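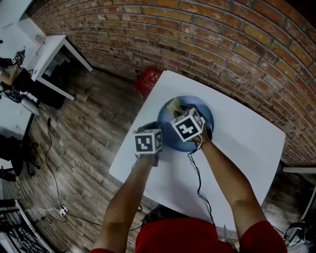 Mali Craddock objected, on reading the first draft of this section, that a workshop build should be judged by how often it has to be taken apart again, and that the draft gave no figures for that. The objection was fair. Repair counts have been added to Section 4.3, and the account of the build has been reordered so that the parts that failed come first.

Figure 3. Two-handed work with the handheld grippers at the square table. Each gripper carries a marker cube on top. The round blue bowl is shared by all tasks in the bowl set.

4. Building the handheld pair

4.1 Setting and constraints

The grippers were built in Komside, a shared workshop where members rent bench time by the month. We had no machine tools of our own and could not leave a fixture standing overnight, so every jig had to come off the bench in under ten minutes. Printed parts were made on the workshop's two filament printers. Anything that needed a lathe was redesigned until it didn't.

The pair is meant for recording demonstrations by hand, without a robot arm in the loop. The operator holds one gripper in each hand and does the task at a table. Position and orientation are recovered from the printed markers on the cubes, and the opening of the jaws is read from a sensor in the body. The recordings are later replayed on the Tevach arms described in Section 6, whose jaws have the same shape and travel.

4.2 Cubes and mounts

The first cubes were printed in one piece with the mount. This was a mistake. When a marker face got scratched the whole top of the gripper had to be reprinted, which took most of an evening, and the new part never sat at quite the same angle as the old one. The second version separates the two. The mount stays on the body and the cube drops onto a square post and is held by one screw from the side.

Markers are printed on matte label stock and glued to the faces. Glossy stock was tried and dropped after two sessions, as the workshop lights put a bright patch on whichever face was turned up. Edges of the labels lift with handling. We trim them a little short of the cube edge, and this has mostly stopped it.

The square post has some play. With the screw loose the cube can be turned by a small amount in either direction, and early recordings show the left hand drifting against the right for this reason. We now tighten the screw against a paper shim and check the pair before each session by setting both grippers in a printed cradle. If the measured distance between the cubes is off by more than a millimeter, the session does not start.

4.3 Failures and repairs

Over the build period we logged 209 sessions. Of these, 31 were stopped early for a hardware fault. The most common fault by a wide margin was the cable. It leaves the body near the operator's wrist, and any task that crosses one hand over the other pulls on the connector. Strain relief made from a printed clip held for a while and then cracked. A loop of cord tied through the body has lasted longer and takes a minute to replace.

The second most common fault was jaw slip. The finger pads are cut from silicone sheet sold by Kadrić for lining drawers, and the sheet polishes with use. Pads are now changed after every 100 grasps of the heavy set. For the bowl set, where the objects are light, the same pads have been left on since May with no clear loss of grip.

Trigger springs failed in a small number of sessions. We replaced the supplied springs with stiffer ones and then went back, as operators complained of sore hands. The softer springs are treated as a wear part.

4.4 Operator comments

Operators were asked for comments after each block. Nearly all of them concerned weight. The cube sits high, and when the hand is tipped forward to reach down into a bowl the top of the gripper wants to keep going. Two operators adapted by resting the forearm on the table edge, which lowers the elbow and changes the approach angle. We did not forbid this, but it is marked in the session notes, and a reader using the data should know it is there.

One operator asked for a smaller cube. We tried a version at 63 percent of the original edge length. It was pleasant to hold and tracking was poor beyond the middle of the table — the markers were too small to read at that distance. The original size was kept.

4.5 Cost and time

Most of the money went into sensors and cable. The printed parts cost very little even counting the failed ones. Time is harder to state. The builders worked evenings and did not log hours until late in the project, so we give no total. A second pair was assembled from the finished drawings by a member who had not worked on the first, and it took two evenings, including one wrong connector.

The drawings were frozen on 05/11/2024. Changes after that date are limited to the cord strain relief and a deeper pocket for the Dernero encoder board, which had been touching the lid. Recordings made before the change have been kept in the set. We compared jaw readings from both lids on a fixed block and found no offset, though the comparison was done on the right-hand gripper only.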